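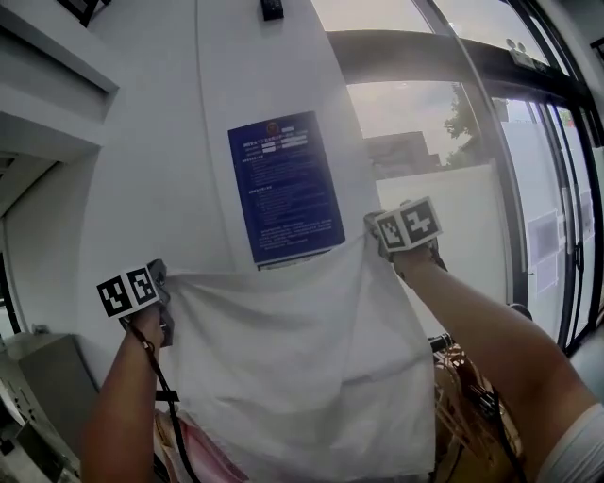 Trolleten Hand-Held Gripper Pair, with Revised Cable Exit

Item 2063. Sold as a left and a right. Ships with the Skarka cable kit already in the box.

We make a pair of grippers that people hold in their hands to teach robots how to do chores. We also, for one production run, made a pair of grippers that quietly stopped talking whenever somebody lifted a bedsheet. This page covers both, and if you own the second kind you should skip down to "Is mine one of the bad ones?" before you read anything flattering.

What it is

Each Trolleten is a two-finger gripper on a pistol handle, worked by a trigger. Your hand does the moving, the gripper does the touching, and the marker cube on top gives your tracking camera something to find. A thin cable runs from the handle down the arm and carries the finger position to your recorder. Most customers use them in pairs for two-handed work: sheets, towels, shirts, bags, anything that needs a corner in each hand and some patience.

The fingers are the same shape as the ones on our robot-mounted Trolleten, so what you record by hand can be played back on an arm without a long argument about geometry.

What went wrong

The first run had a molded cable exit at the base of the handle. It looked very tidy. It pointed straight down, which suited the bench where we tested it, and it held the cable tight, which suited us because we were tired of cables falling out.

Then people started folding laundry with it. When you hold up a large cloth by its corners, your forearms go up and out and your wrists tip back. The cable bends hard right where it leaves the handle, every single lift, a few hundred lifts a day. After a couple of weeks of that, the ground wire inside began to break one strand at a time. The outside of the cable still looked new.

The gripper did not shut off when this happened. We would have preferred that. It froze on the last finger position it had sent and went on reporting it with total confidence. So an operator would let go of a sheet, the sheet would hit the floor, and the recording would say the fingers were still closed and everything was fine.

As a bad recording, that's a nuisance. As a command to a real arm, it's a safety matter. Customers who use a Trolleten live, to steer a robot as they go, could have an arm keep squeezing after the person had opened their hand. The first report we got came from a customer whose arm would not give back a pillowcase. The pillowcase lost. The second report involved a sleeve with somebody in it, and at that point we stopped shipping. She was fine, the sleeve less so, and the emergency stop did what emergency stops are for.

Of the pairs that came back to us, 23 had a damaged ground wire. Four of those had been sent in for something else.

Why we missed it

Our life test opened and closed the fingers for days on end. It was a very good test of fingers. The handle was bolted to a plate the whole time, so the cable never moved at all. Halima Shemweta, who took over the test bench in September, asked on her first morning why the thing that moves all day was the only part we were holding still. There was a pause of some length.

The bench now has a rocking wrist. It is ugly and it squeaks, and it killed an old-style cable in a single afternoon.

What changed

The cable exit now swivels and points back toward the forearm.

The cable has a softer jacket and finer strands. It's a little floppier to handle, and it will pick up lint.

The handle sends a heartbeat with every reading. If the heartbeat goes missing, the receiver reports a fault and the finger value goes blank. It does not guess.

In live mode, a missing heartbeat makes the receiver issue a stop request. You still have to wire that request to something. We can't do it from here, although we have thought about it.

There is a small amber light on the receiver box for cable faults. The old one had a green light that meant "power," which many of you reasonably took to mean "good."

The fingers, trigger, handle and cube mount are unchanged. Old fingers fit new handles and the other way around.

Is mine one of the bad ones?

Look at the base of the handle. If the cable comes out through a stiff collar that doesn't turn, you have an old one. If the collar turns, you have a new one. If there is no collar and the cable is held on with tape, you have an old one and an enterprising colleague.

Then do the lift check. It works on any version, and we now suggest it at the start of every session:

1. Disconnect or power down any arm that listens to the gripper. Do this first, please, and don't just stand a bit farther away.

2. Put on the live readout and close the fingers on a piece of cloth.

3. Raise the forearm until the cloth hangs freely, then tip your wrist back as far as is comfortable.

4. Holding that pose, open and close the trigger slowly several times. The number on the screen should follow your finger without sticking.

5. Lower the arm and repeat with the other hand.

If the number sticks, even once, even if it comes back, stop using that handle. A cable that comes back is the worse kind.

Wearing the cable

Leave a loose loop near the wrist. The loop takes up the bend, and if it's missing the handle takes it up. Run the rest down the forearm and clip it above the elbow with the soft strap from the Skarka kit.

Don't wind the cable around your arm to keep it neat. It tightens when you reach, and you will notice this halfway through a duvet cover.

Keep the tail clear of whatever is on the floor beside you. Baskets are the usual culprit. We've had two handles in for repair whose whole trouble was a laundry basket and a brisk step to the left.

If you use both hands, bring the two cables down separate sides. Crossed cables are fine until you turn around.

A word on cloth

Cloth is hard on this equipment in ways that boxes and cups are not. It weighs almost nothing, so your hand gets very little warning when a corner slips. Big white sheets are also good at covering up a marker cube. If the cube goes out of sight, the tracking position goes stale while the finger position stays good, and the two faults can look alike in a log. The new receiver labels them separately. Older logs don't, and we're sorry about the evenings some of you spent on that.

Keep the cube above the fold line if you can. Wipe the faces with a dry cloth. Don't use the one you're folding.

Specifications

Item: 2063, left and right pair
Weight: 447 g each, with cube, without cable
Fingers: two, parallel closing, replaceable pads
Trigger: spring return, fingers open when released
Data: wired, one cable per handle
Fault output: stop request, normally closed contact
Marker cube: removable, four screws, screwdriver included because you won't have that size

In the box

Left handle and right handle
Two marker cubes
Receiver box with amber fault light
Two cables with swivel exits
Skarka cable kit: two soft straps, four clips, one spare collar
One spare set of finger pads
A printed card with the lift check on it, which we ask you to tape somewhere people will see it

Limits, stated plainly

This is a recording and steering tool. It isn't a safety device, and the stop request is no substitute for a hardwired emergency stop within reach of the person holding the grippers. Both of that person's hands will be full, so think about where you put it. A foot switch works well. A big red button on the far side of the table has been tried.

Nobody else should be inside the arm's reach in live mode. Loose sleeves get rolled up.

Replacement for owners of the first run

Swaps are free, both handles, even if only one is acting up. Write to Sisent service with the serial numbers from under the triggers and we'll send the new pair first. You then have 30 days to send back the old ones in the same carton. Customers who bought through Tawfik can go through Tawfik or come straight to us, and it makes no difference to the outcome.

Please don't repair the old cable yourself. We've seen some lovely soldering come through the door, and every bit of it had moved the bend an inch farther along.

If you recorded data with a first-run pair, we have a small script that looks for finger values that stay exactly the same for too long. Real hands wobble. A perfectly steady grip is nearly always a broken wire. The script is free, comes with no warranty, and will also flag anyone who puts the gripper down to eat lunch.

Page last revised Nov 10, 2022, to add the note about baskets.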